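Clilus Widens Its Two-Arm Household Kit, and the Details Matter

The second version of the Clilus two-arm kit went on sale in April, and the change most buyers will notice is in the service contract. The arms are the same pair the company has sold since launch. What has been revised is the wrist, the cable routing and the terms under which Clilus will send someone out when a joint fails.

The kit ships as a torso base, two arms with grippers and a head camera. Buyers supply the computer. Clilus sells direct in its home market and through Waltton elsewhere, and the two channels do not offer the same support. Waltton customers get 90 days of parts cover and pay for labor. Direct customers get a year of both.

Assembly takes most of an afternoon. The arm mounts are keyed, so left and right cannot be swapped by mistake, but the cable clips are sold separately and the manual mentions them only in an appendix. Calibration is a guided routine of four poses per arm. It failed once during our review when a cable snagged on a table leg, and the software reported the fault as a motor error.

Clilus quotes a joint life of 1246 hours under light load before the first inspection. We did not run the kit long enough to test that figure. Marion Matheson, who manages a rental fleet for the dealer Sangkhawat, says her units have gone in for cable damage more often than for joint wear.

"The joints I can plan for," she says. "A cable gets pulled on a Tuesday-type job, nothing special, and the arm is out until the part comes."
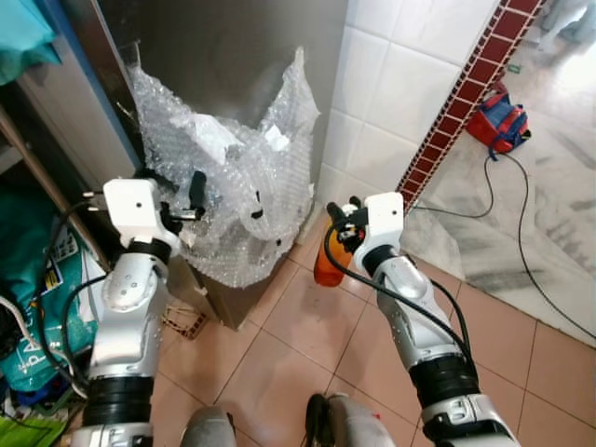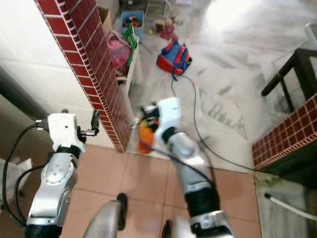
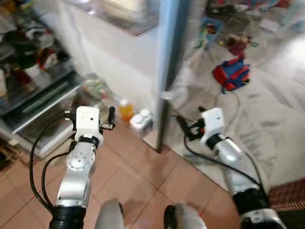
Cable routing is therefore the first thing a home user should check. Clilus runs the wrist line outside the arm, which makes it quick to replace and easy to catch. On the arm reaching toward the bubble wrap, the black cable leaves the wrist and loops down the outer side, and that slack is needed for full wrist rotation. Shorten it and the wrist will bind near the end of its travel. Leave it long and it will find a chair or a door handle. The clips hold the loop closer to the arm without limiting the wrist, and we would order a set with the kit.

The gripper is a plain two-sided clamp. Closing force can be set in software from 0 to 80 percent of the motor limit, with the remainder reserved. Low settings suit soft packaging, though the force reading drifts as the motor warms and needs to be zeroed between sessions. Thin film is the weak point - the fingers close on it well enough, but the controller often reports an empty grip. Rigid bottles gave us no trouble at medium force.

Reach is adequate for floor work and low shelves. Lifting from the floor with the arm fully extended slows the motion noticeably, and the software offers no way to override it.

The closest competitor is the Mundalness pair, which routes its wiring inside the arm. It is the tidier design and costs more to repair, as a wrist cable means a return to the workshop. Clilus owners can change theirs with a hex key in around 20 minutes.

Replacement wrist cables are stocked by both Clilus and Waltton. Clips are available from Clilus only.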